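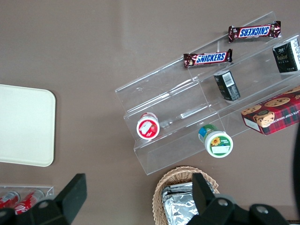
## Clear tiered stands for the snack shelf

A stepped acrylic stand lets you see the back row without shifting the front one. Chocolate bars go on the top steps, lying flat along the shelf. Boxed biscuits sit best on the lowest step, where the weight keeps the stand from tipping.

**Cleaning.** Wash in lukewarm water with a drop of dish soap and a soft cloth. Skip paper towel and window spray, as both leave acrylic cloudy. Crumbs collect behind the front lips; a dry pastry brush gets them out.

**Scratches.** Fine ones will polish out. Gaétan Robichaud uses 2000 grit wet paper, then plastic polish, and keeps the paper wet the whole time.

**Slipping.** Put 2 clear rubber dots under each end if the stand slides on a smooth tabletop.

**Placement.** Keep it out of direct sun and well away from the kettle. Chocolate turns grey and streaky once it has softened and set again. It's still fine to eat, or chop it up for cookies.

Older stock goes to the front every time you refill.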